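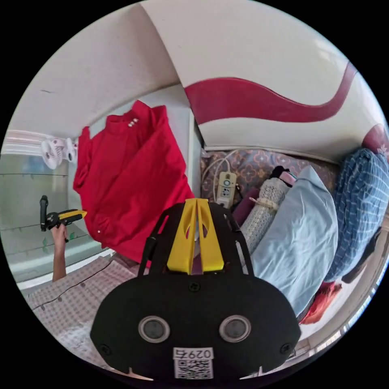 Yellow, black and a sliver of purple material, seen close up.

Minorstead clothes swap beats its own record, and Plumby wants one too

Minorstead's spring clothes swap has had its biggest turnout yet, with 2980 garments handed in over two days at the old Wendex showroom on Mill Lane. The last swap, in October, took in 1016, and that already felt like a crowd!

Doors opened at ten on the Saturday and the queue went past the bakery and round into the car park. People came with suitcases, bin bags, a pram full of knitwear and, in one case, a wedding dress on a broom handle. By lunchtime the coat rails were so full that a second row had to go up along the windows, and the children's tables had been emptied and refilled twice over.

The rules are the same as ever. You bring clean clothes you no longer wear, you get a token for each one, and you spend the tokens on anything you like. A winter coat costs the same as a vest. Some shoppers find that odd at first, but it keeps the line moving and it means a teenager with three old T-shirts can go home with something really special.

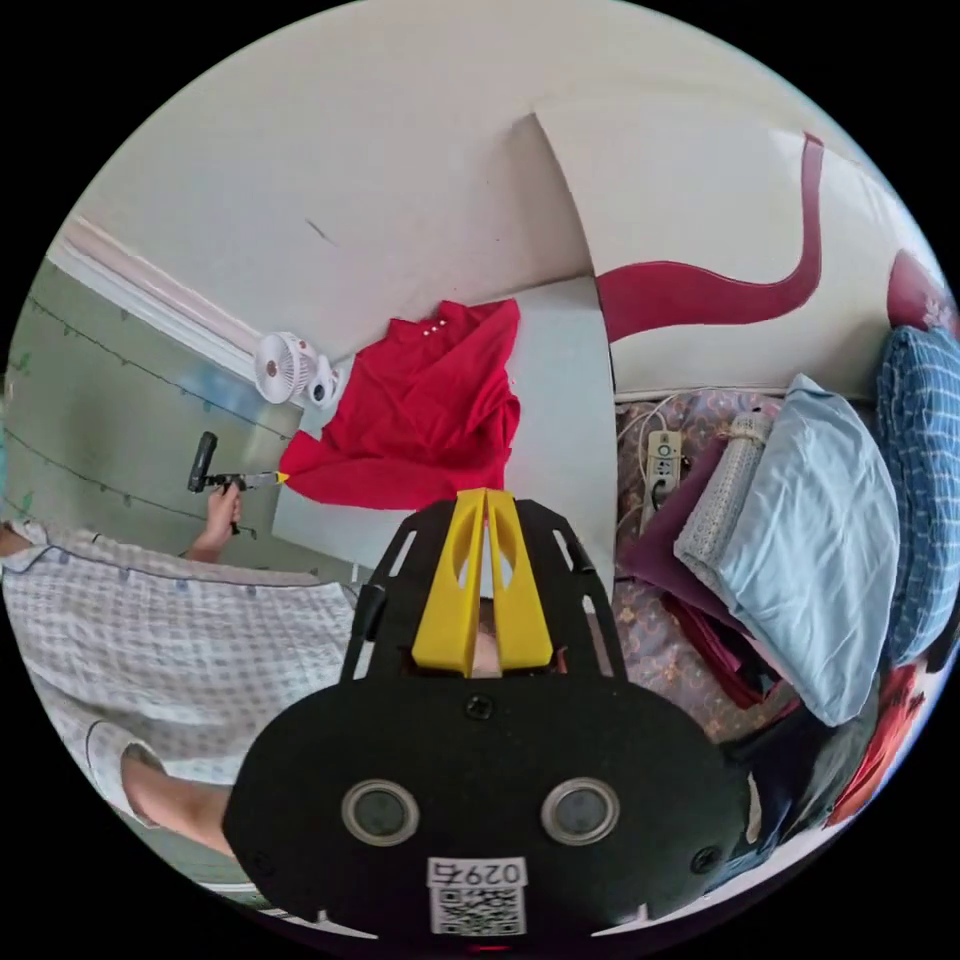 Short sleeves and a small grey and blue check on a white shirt, in a small bedroom.

Shirts and blouses were the fastest movers this time. Summer things usually sit on the rails in March, but a mild week seems to have put everyone in the mood, and linen was gone by the middle of Saturday afternoon. Jeans did well too. Men's suits, as always, did not, and there are still plenty of very good ones in a 40 regular for anybody with an interview coming up.

New this year was the mending corner, and what a hit it was. Four sewing machines ran without a break both days, with a button tin the size of a bucket beside them. The bench was meant for quick jobs (a dropped hem, a loose cuff, a popped seam) but people stayed to learn, and by Sunday there were beginners putting in their first zips while others waited with tea and gave advice. Several have already asked for an evening class, and there is talk of one starting after Easter.

Giannakopoulos Dry Cleaners, on the corner of Bridge Street, pressed the delicate pieces beforehand and put a paper tag on each one with washing advice. It made a big difference. Silk and crêpe that might have been passed over on a crumpled heap were hanging up looking like new — and went in minutes.
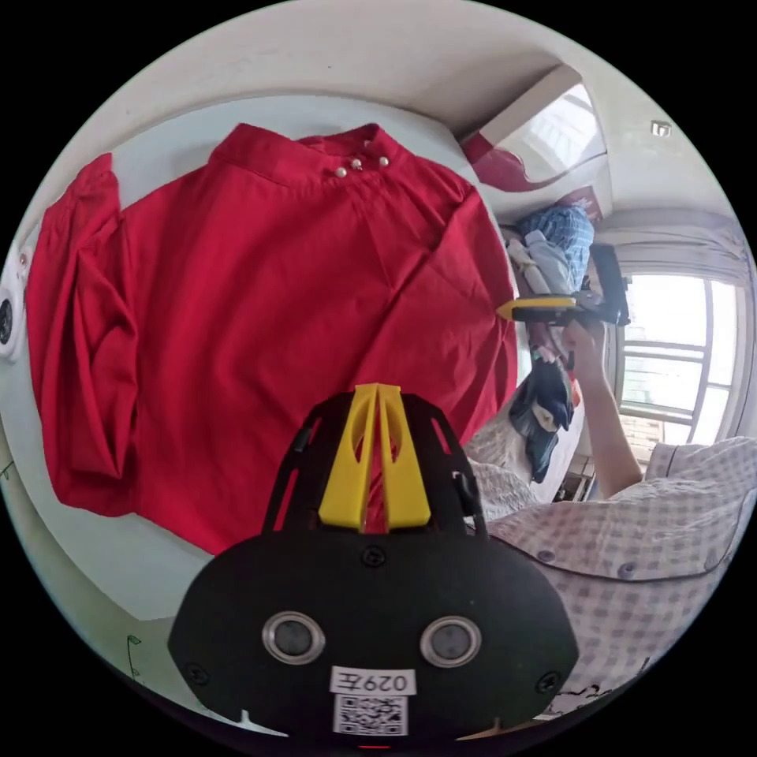 Of everything handed in, 986 pieces were still on the rails when the doors closed on Sunday. The warm coats and jumpers will be kept back for autumn, the baby clothes are going to the family centre, and anything too worn to pass on will be cut up for cleaning cloths or used in the patchwork group's next quilt.

Visitors from Plumby made up a good part of the crowd, many of them on the number 2 bus, and they went home full of plans. The village hall there has been pencilled in for a smaller swap before the summer holidays, with school uniform at the top of the list. Minorstead is lending the rails, the mirrors and the famous button tin. If it goes half as well as this one, the two places may take turns from next year.

The next Minorstead swap will be in October, back at the showroom, and clothes can be dropped off in the week before.
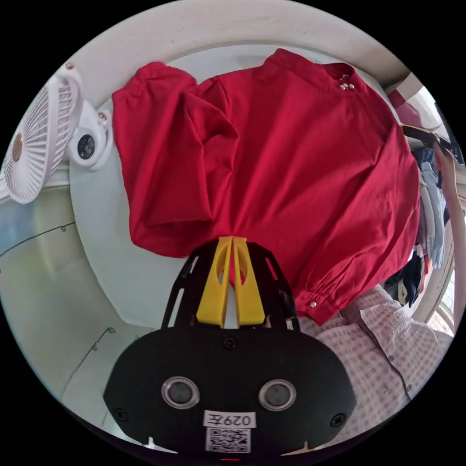 Can I bring something with a small fault, such as a missing button or a pulled thread?

Small repairs are welcome as long as the item is clean. Pin a note to it saying what needs doing, and it will go to the mending corner before it goes on the rails. You still get your full token.

Last updated: 15 March 2026

Contact the newsdesk | © Minorstead News | Back to top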